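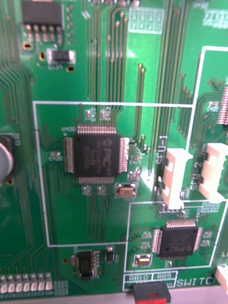 Subject: Re: [boards] Surinum controller, clock fault and part identification

Paora Kereama wrote:

> I have one of the Surinum control boards out of its case and would
> like to get it going again before June. The supply rails are fine at
> the test points. No activity on the serial header at any baud rate
> I have tried. Before I pull anything off: is the big quad flat pack
> the main controller, and does the smaller chip next to it run off
> the same clock? I do not have a schematic. Tayla Mudgway thought
> the Henare archive had one but I could not find it.
>
> I can read PIC on the big one and nothing useful below that.

Paora,

The large square part with pins on all four sides is a PIC microcontroller, going by the logo. I can't get a full part number from the photo either. The markings are faint and too small to resolve. Try a low-angle lamp and a loupe, and wipe the top with isopropyl first. Please post the whole string including the suffix, as the suffix usually gives the temperature grade and package.

The legend near its upper left corner looks like U400 to me, but check it on the board. If it is U400, I would expect the parts in that block to be numbered in the 400s, and that will help when you compare against the Pratero drawings. Those cover an earlier revision with the same numbering scheme. Zsolt Virág has the scans and will send them on request.

On the clock question, I read the layout as two separate clocks. There is one crystal below and to the right of the large chip, and a second one to the lower left of the smaller chip. The smaller chip also has its own silkscreen outline, joined to the lower right corner of the big one. I have not traced the nets, so treat this as a reading of the placement only. Ohm it out with the power off before relying on it.

Suggested order of work:

1. Power off. Check for shorts between adjacent pins on the large chip, all four sides. The pitch is fine, so use needle probes.

2. Check continuity from each crystal pad to the nearest chip pins. Write down the pin numbers.

3. Power on. Look for oscillation at the output side of each crystal with a 10x probe. A 1x probe can load the circuit enough to stop it.

4. If one crystal is dead, reflow both ends before replacing it. I have repaired 14 Surinum boards and the cause on most of them was a cracked joint at the crystal.

5. Check the reset pin voltage last. It should sit close to the supply.

Do not use hot air near the white connectors at the right unless they are masked. I use two layers of Stikex high-temperature tape - one layer lets the housings soften.

Lorraine Hapeta posted reset timing measurements for the Pratero board in message 545 in the list archive. They should be close enough for comparison.

Send the pin numbers from step 2 when you have them and I will check them against the data sheet.

Kane Paewai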